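Clunolov Cable Library
About us

Welcome to the page of Clunolov. We are a lending library, but we do not lend books. We lend cables, adapters, chargers and extension cords to the people of Hesomthorpe and the villages close to it. If you need a long network cable for one weekend, or a charger with an unusual plug for an old telephone, you can borrow it from us and bring it back when you are finished.

How we started

The beginning was very small. Two families in the same building on Ambaye Street discovered that both of them had a box in the hallway closet, full with cables which they did not use and did not dare to throw away. They put the two boxes together, sorted them on a kitchen floor, and wrote a list for the neighbors. In the first month the list was asked for so often that they printed it again. After one year the boxes did not fit in the closet any more, and we rented the ground floor of the old Grirkex shoe repair shop, where we are still today. The sign of the shoe repair is still above the door, so please do not be confused by it.

Today we have 575 members and 4000 items in our catalog. Most of the items were donated. We buy new ones only when many members ask for the same thing and we have none to give.

What we lend

The largest group is charging cables for telephones and tablets. After this come network cables, audio cables for musicians, and video cables for school presentations and family parties. We also keep a shelf with older things – printer cables with the wide plug, cords for slide projectors, power supplies for radios. This shelf is not visited often, but the people who need it are usually very happy.

We do not lend cords with damaged insulation, and we do not accept them as donations. If you are not sure about your cord, bring it and we will look at it together.

How the lending works

You become a member at the desk. It takes ten minutes, and we ask only for a name, an address and a small yearly fee. The fee is 27 for a household, and it includes everybody who lives with you. Students pay half.

You can keep an item for three weeks. If no other member is waiting for it, you can keep it for three weeks more. Please call us before the first period is over. For musicians and theater groups who need many cables on one evening, we prepare a box in advance. Please tell us the lengths you need, because "a long one" means something different for every person.

When you bring a cable back, please do not wrap it tightly around your hand. A loose coil is much better for the wire inside. We are glad to show you how to do it at the desk.

Sorting and colors

Last year 1377 items came back or were donated, and every one of them passed over a sorting table before it went to a shelf. This is the part of our work which visitors like most to watch, and we are maybe a little proud of it.

We like to sort on a plain light tabletop, where it is easy to see a thin cable. First we spread the cables out so that they do not lie on each other. Then they go into a tray, a small group at one time, and from the tray to testing and to the shelf. Colored cables are a great help for this work. A pink one and a green one can be told apart from the other side of the room, but with ten black ones you must read every plug. So if you buy a new cable and you have the choice, please think of us and take a color!
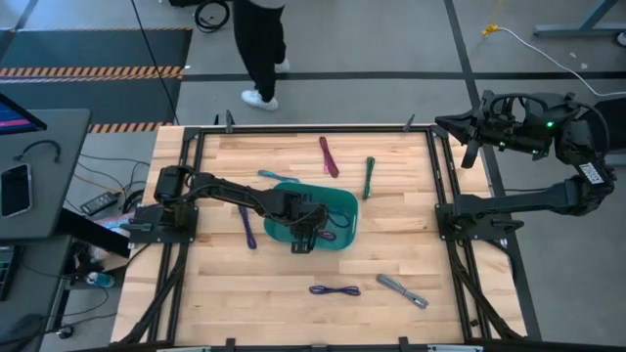
Visiting us

We are open from 3 p.m. to 7 p.m. on working days, and in the mornings of the weekend. In August we close for two weeks. The entrance is from the side of the courtyard, and there is one step. If the step is difficult for you, please ring the bell and we will bring the item out to you.

Schools can visit us in a group. The children learn the names of the plugs, they make a correct coil, and they sort one mixed box by themselves. A visit takes one hour and a half, and we can take one class at a time. October is normally full early, so please write to us before the summer.

Donations

You can leave donations at the desk during opening hours. Please do not put them in front of the door when we are closed, as the courtyard gets very wet in rain. It is not necessary to untangle them first. We would like to have more of the following: long network cables, microphone cables, and chargers for laptops, with the name of the laptop written on a piece of tape if you still know it.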